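3 min read

OK so Monday is laundry day here and I finally have a system I like, so you're all getting a thread about it. Get a drink.

Background: our apartment is 962 square feet and the laundry used to live in every one of them. Clean stuff on the bed, dirty stuff on the bathroom floor, and one mystery pile in the hall that belonged to everyone. I was re-washing clean shirts because I couldn't tell anymore!

First change, and the biggest. The basket comes to the living room and gets emptied in one go. No picking out the one thing I need for tomorrow and leaving the rest to go flat and sad at the bottom.

Second change – heavy, soft things come out first. Fleece, sweatpants, anything that puffs up and takes over. Once those are gone the basket looks half done and I get a ridiculous burst of energy from that.

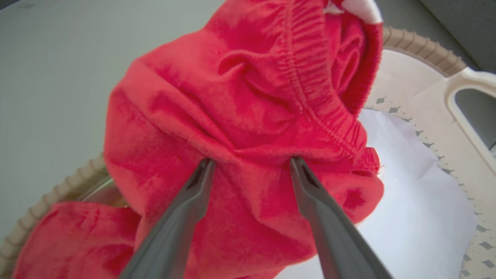

Red, soft and lifted out of the basket.

I love this red so much. Coral, almost. It gets its own wash with the other reds, inside out, cool water, no fabric softener. Softener makes fleece feel kind of waxy to me and I swear the fuzz goes flat sooner.

Folding things with a stretchy waistband: lay them face down, one leg over the other, smooth the band with your palm, then fold up from the ankles in thirds. If you start from the waist it springs open again. I did it from the waist for years.

Timing, for the people who asked last time. I set the timer on my phone for 40 minutes and put on a podcast. A full basket takes me around that long if I don't stop to read my messages. (I stop to read my messages.)

Pairing socks does not count as folding. Socks go in a bag and get done in front of the TV on a different night. I feel strongly about this.

Now the part I'm really excited about, which is floor space. I pulled everything away from the long wall by the armchair so there's a clear stretch to sort on. It was going to be a temporary thing and I'm keeping it.

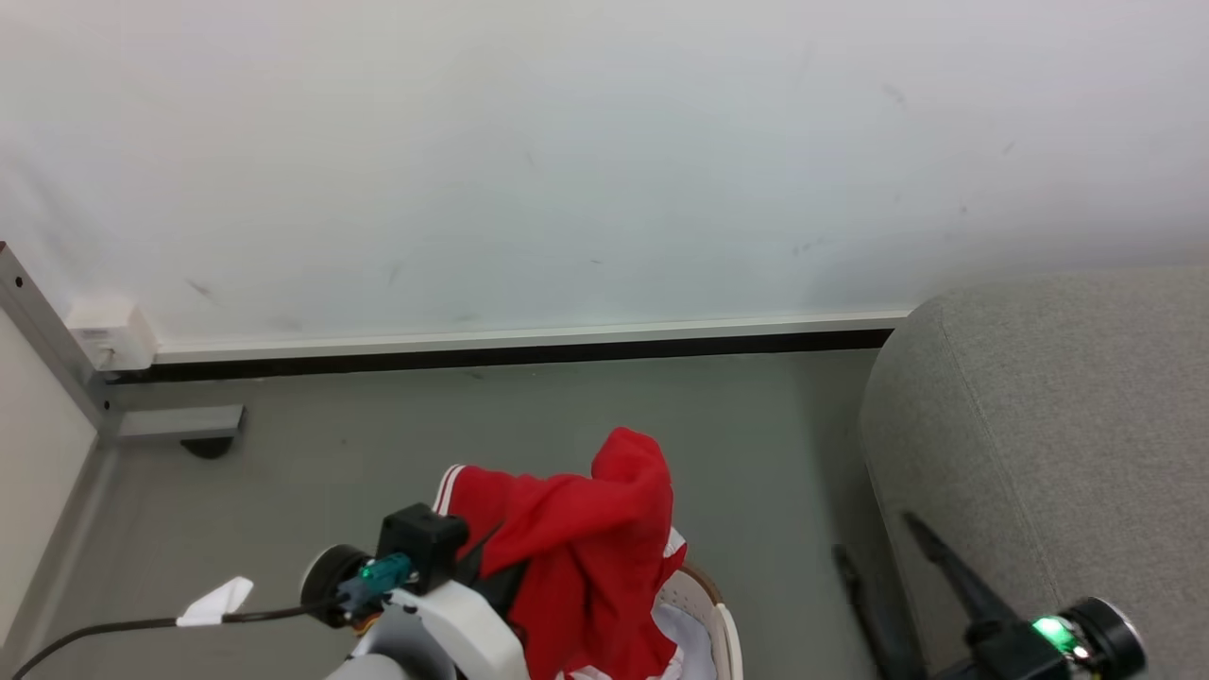

Meenakshi Pal replied that she sorts on the floor too, but only on top of an old flat sheet, so she can grab the four corners and carry the whole lot to the bedroom in one trip. Why have I never done this?? Trying it next week.

She also asked about the armchair. Yes, finished piles go on it, one per person, and the rule is that nobody gets to sit down until their pile is put away. Works great on me, works so-so on everyone else.

Still to figure out:
– scuffs on the white wall. I've tried a damp sponge and a bit of dish soap on the worst ones. Tell me your tricks, but nothing that takes the paint off
– where the basket lives between washes
– sheets. I have no system for sheets, I just fight them

Oh, and somebody wanted to know how many things are in a normal load for us. I counted once, out of pure curiosity. 59, with the socks. No wonder it felt endless!

OK, going to put my own pile away so I can have the chair.

More from this author
The sock bag, one year on
Fleece that pills and fleece that doesn't
My tiny hall closet, before and after
What I kept from the June clear-out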